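Everyone on my feed is buying refurbished desktops this month, so here's my grumpy thread.

"Refurbished" has no fixed meaning. Nostov uses it for anything that got wiped and boxed.
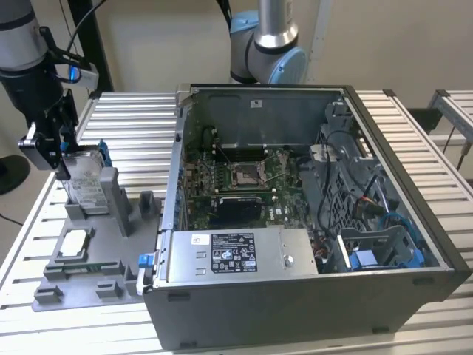
Woltitz wants $40 extra for "certified." Certified by whom? By Woltitz. I read the whole page — 9 paragraphs, and not one says what they test.

Drives are my main gripe. A seller will brag about a fresh install and skip the hours on the disk. Imrie at least lists them. Dikema told me it was "proprietary."

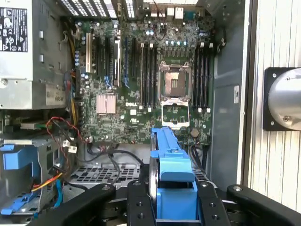 So is a 90-day warranty worth paying for? Only if the seller covers return shipping. Dikema quoted me $37 to send one tower back.

I'm still shopping. Slowly, and with the return policy open in another tab.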